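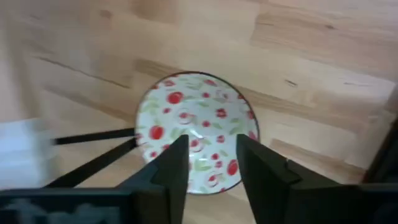 Kipchumba Mollel asked, after reading the first issue of this guide, whether the closing force should be set before or after the wrist camera is aligned. The camera is to be aligned first, and the order of the steps below has been corrected accordingly.

Section 4. Setting the gripper for plates

This section applies to the Platon arm as built from the Godport workshop plans and fitted with the two-finger gripper. Section 3 must be completed before work begins.

1. Switch off the motor supply at the bench. Leave the controller running.

2. Check that both fingers are seated fully in their brackets. Tighten the bracket screws by hand, then by a further quarter turn.

3. Place one plate on the table within reach of the arm. A plate with a printed pattern is suitable.

4. Open the camera view on the controller. Turn the camera in its mount until both fingertips can be seen, one on each side of the view. Lock the mount.

5. Switch on the motor supply and select Manual.

6. Set the speed to 10 per cent and the force limit to 200.

Note: The force limit is a controller setting and has no unit. The value supplied with the Vuven software is 2,915, which is too high for crockery.

7. Open the fingers and lower the arm in small steps. Stop when one finger is above the plate and the other is beyond its rim.

8. Close the fingers on the rim. Raise the plate slightly and hold it for 30 seconds.

9. If the plate slips, lower it, open the fingers and raise the force limit by 10. Repeat step 8.

10. Save the settings under a new name.

CAUTION: Keep hands clear of the fingers whenever the motor supply is on.

CAUTION: Glazed surfaces may reflect the bench lamp into the camera. Move the lamp before changing the exposure setting.

Members using the shared bench must restore the saved settings of the previous user on leaving. Faults are to be entered in the bench log.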